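Review: the Morenar display case system

The Filtum Gallery replaced the plinth covers in its ground-floor rooms in February, and the Morenar system was selected for the ceramics and small sculpture displays. This review records our experience of it during the first exhibition, a survey of contemporary vessels curated by Viorica Stanciu. It is intended for colleagues in small and medium-sized museums who are considering a similar purchase.

The system consists of a steel base, a fitted deck and a five-sided acrylic hood, supplied flat except for the hood. We ordered 10 units in the medium size. Assembly required two members of staff and no special tools. The printed instructions are clear on the base but say very little about levelling, and our technicians had to ask the supplier, Clirex, for a further sheet. It arrived the next morning. 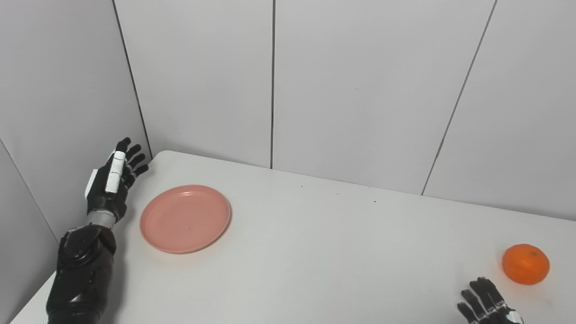
Once levelled, the units are steady. Visitors leaning on the hood caused no visible movement in the objects, including a tall bottle by the Hoàng studio which had given us difficulty in its previous case. The seal between hood and deck is good, and humidity inside the units remained within the limits agreed with our lenders for the whole of the exhibition.

Access is less satisfactory. The hood must be lifted clear by two people, and the four locks sit so low that staff are obliged to kneel to reach them. Where a display is changed often, this will prove tiresome. A hinged version is listed in the catalogue at a higher price; we have not tested it.

The acrylic is clear and free of tint, although it marks easily. Only the cloth provided should be used for cleaning. Reflections were noticeable under our older track lighting and were much reduced when the lamps were moved back from the walls.

The cost was £1738 per unit, including delivery. We consider this fair for displays that remain in place for a season or longer. Galleries with a faster programme should ask for a demonstration of the locks before ordering.

Filtum Gallery, Collections Department, June 2026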